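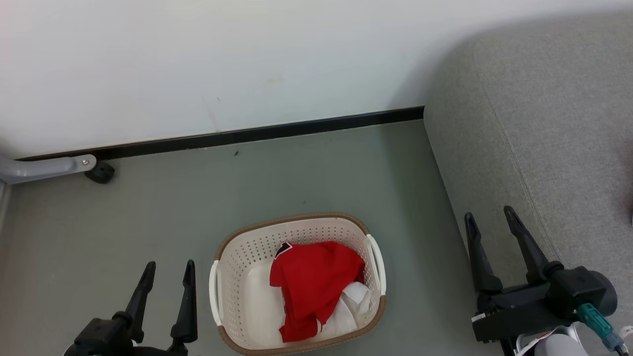

Waschen ja, wegräumen nein

Maricruz Becerra hat wenig Zeit, wir auch, der Kaffee steht schon da. Altbau, dritter Stock, Waschküche unten im Keller. Sie leitet bei Wollel die Annahme, also Textilpflege den ganzen Tag, und zu Hause dann nochmal. »Im Betrieb bin ich streng. Daheim bleibt der Korb gern mal neben dem Sofa stehen.«

Erste Frage, klar: Rot und Weiß zusammen? Sie winkt ab. »Im Korb ja, in der Trommel nie. Sortiert wird bei mir erst unten.« Einmal sei ihr das schiefgegangen, ein neues Shirt, danach 5 Geschirrtücher in Rosa. Die benutzt sie noch immer.

Zum Korb selbst hat sie eine Meinung. Kunststoff, Löcher in den Wänden, zwei Griffe - mehr braucht es nicht. Weide hatte sie auch, »schön, aber da bleibt jeder Pulli hängen«. Und nie ganz voll machen, wegen der Treppe. Lieber zweimal gehen.

Ihr Mitbewohner Aurelio Arellano kommt dazu, setzt sich aufs Sofa, redet gleich mit. Er faltet, sie wäscht, so die Abmachung. Klappt das? »Meistens«, sagt er. »Wenn ich abends um 20 Uhr anfange, bin ich vor dem Film fertig.« Hemden knöpft er zu bevor er sie faltet, den Kragen zieht er mit der Hand glatt. Bügeln macht bei den beiden keiner.

Weichspüler? Beide: nein. Trockner? Becerra hätte gern einen, Arellano findet die Leine im Hof besser, auch im Winter. Da werden sie sich heute nicht einig, und sie muss eh los, die Spätschicht fängt an. Im Flur ruft sie noch, er soll diesmal bitte an die die Socken denken.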